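Progress report for July, gripper comparison
Prepared by Kekeli Ansah for Mansa Quaye, Fiadzo

In this period we continued to compare the two finger pads on the hand-held gripper. The table work is done in a restaurant, with usual things such as a mug and drinking glasses. 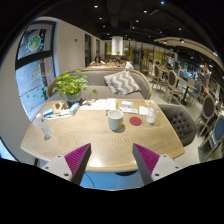

Until now we recorded 1,251 grasps with the ribbed fingers. Obed Gyamfi checked them and removed 27, mostly for wrong labels. The flat fingers are behind the plan, as the second set came late from Drerley. 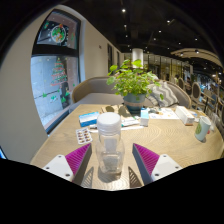 Figure 2. Fingers open on both sides of a clear bottle with a white cap.

For August we ask to keep the same table and objects, so the results stay comparable.

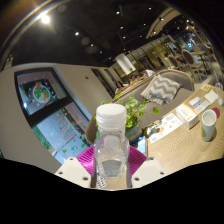
Will the delay change the budget?
The budget stays the same, but we need 57 more hours for the flat fingers.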